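4.2 Tidying tasks

The second group of chores covers tidying: putting books back on a shelf, clearing small objects from a table, and sorting cloth. We chose these because they come up daily in the homes and shops we had in mind and because they need no special tools. Each task was run on the Hondetti two-arm platform with the parallel grippers described in Section 3. The Sillus policy was trained on 1,286 demonstrations across all chores and was not tuned further for any single one.

Book shelving proved the hardest of the group. A person who shelves a book hardly notices the first step, in which the book is tipped or slid until a finger fits under the cover. A two-finger gripper has to do the same thing with a much smaller contact area. A hardcover lying alone can be pushed to the table edge and pinched there. A paperback bends, and when it rests on a second book the lower one tends to move with it.

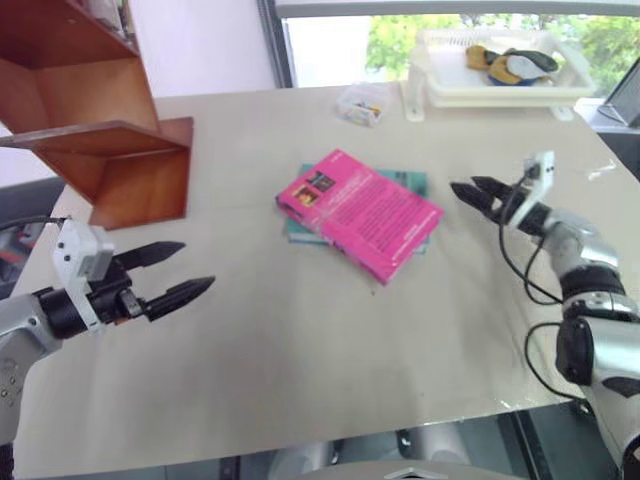

We therefore scored shelving in 5 stages: approach, first contact, separation from the book underneath, lift, and placement. A trial was stopped when a book fell to the floor or when the operator judged that an arm was about to hit the furniture. Partial credit was given for each stage completed. Most failures fell in the separation stage. The policy would close on both covers at once and lift the pair, or it would close on the top cover alone, so that the book opened and slipped out of the grip.

Using 2 arms helped, though less than we had expected. In the better trials one gripper held the lower book still while the other worked at the edge of the upper one. This behavior was present in the demonstrations, but the policy did not use it every time. When the books were nearly the same size and their edges lined up, the holding arm had little to press against and often drifted onto the upper cover.

Placement raised a different problem. The wrist cameras see the book well during the grasp, but once it is lifted the book blocks much of their view. The policy then depends on the head camera, which has a poor angle into the lower compartment of a shelf. We saw slow, repeated attempts at the shelf opening, some of which ended with the book leaning across it. An operator would have called these jobs half done, and we scored them that way.

We ran the same task with the Cantero baseline, which plans grasps from a single depth image. It was faster on lone books and almost never separated a stack. It has no means of correcting a grasp once the fingers have closed, and stacked books nearly always call for a correction.

Trials at the Kurkomden site used the same scoring but a different table height. Results there are reported separately in Section 4.4, along with the cloth sorting task, where the main source of error was the choice of grasp point.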